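Home News Sport What's On Letters Contact

Kumsa shirt swap moves to bigger hall after busy spring

The monthly clothes and kit swap in Kumsa will move to the old school hall in Nirnden from July, after the room above the library became too small for it.

The swap takes in outgrown sports shirts, school jumpers, coats and shoes, and lets families take away the same number of items they bring. It has run on the first Saturday of the month since last autumn. At the last one 113 families came through the door, and the queue went down the stairs and out past the bus stop.
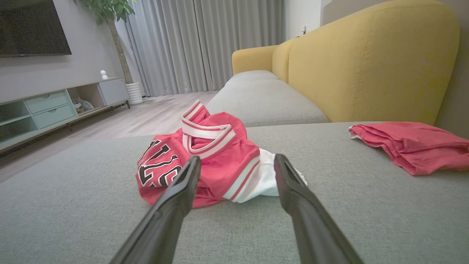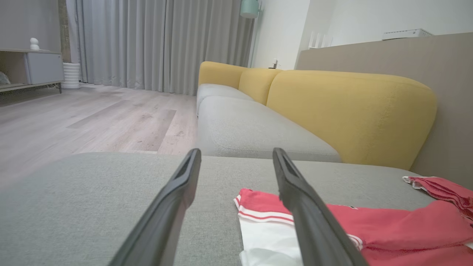
Red and white tops are what one Kumsa parent would like to see more of on the rails, having tried three months running to find one in a child's size. The same parent asked whether the new hall would have somewhere to try things on, as the library room had only a screen in the corner and children were pulling jumpers on over their coats. Another parent, from the Wolau end of town, was less pleased with the move and said the walk to Nirnden was too far with a pushchair and two full bags.

The organisers say there will be two changing areas in the new hall and a separate table for babies' clothes. They have also asked the bus company whether the number 6, which passes the end of the school lane, could make an extra stop there on swap days. No answer had been given by the time we went to press.

Entry will stay free. The rule on bringing and taking will stay as it is, with one change. Anyone who has nothing to bring can now take up to six items without being asked about it. Until now they had to speak to someone at the desk first, and the organisers felt this was putting people off.

Clothes should be washed and dry, with zips that work. Small marks are fine on sports kit. Underwear, swimwear and single shoes can't be taken, and neither can cycle helmets or car seats. Named school jumpers are welcome, but please unpick the name or cover it. Bags can be dropped off at the hall on the Friday evening before each swap, or on the day from 9am. Doors open at 10am and close at 1pm.

What is left over at the end goes to Pokenent, the textile sorting depot on the Wolau road, which pays a small sum by weight. That money has covered the hire of the library room so far. The school hall costs more, at 57 pounds a morning, and the organisers expect to be a little short over the summer, when fewer winter coats come in and the bags weigh less. They have applied to the town fund for help with the first year's hire, and a decision is due in the autumn.

The swap grew out of a football boot box that was kept in the library porch. It filled up so often that a rail was put beside it, and then a second one. More than 2,000 items have changed hands since it was moved upstairs. Children's football shirts and plain black school trousers go fastest, usually within the first half hour. Men's suits hardly move at all, and there is a request to hold these back until there is more space to hang them.

The boot box will stay in the library porch and can be used whenever the building is open. Boots should be tied together by the laces and have the size written on a piece of tape.

Parking at the school hall is limited. Drivers are asked to use the car park behind the Nirnden shops and to leave the lane clear for people on foot. The hall has a ramp at the side door, and there is an accessible toilet near the kitchen. Tea and squash will be on sale, with cakes if anyone brings some.

Help is needed with putting up rails from 8.30am and with folding at the end. Names can be left at the library desk.

Contact the newsdesk | Copyright Kumsa and Wolau News | Back to top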